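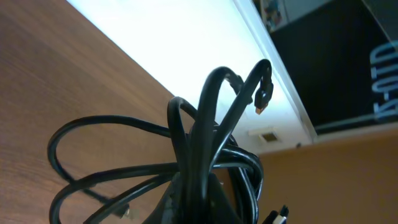
The Vaser is a small bench-mounted cable handling cell built by Meireles, and much of the affection its keepers have for it comes from how easily it can be looked after at an ordinary desk. Its usual work is with thin black cords, loosely coiled and gathered so that the loops fan out every which way, and the grip pads wear a little with each bundle.
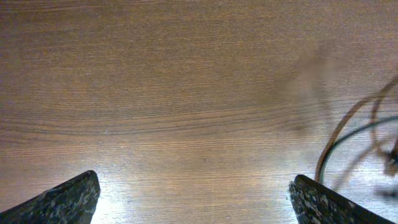

Pads are changed in pairs every 402 hours, held by 2 screws apiece, and the Prularar service guide kindly allows 10 minutes for the job.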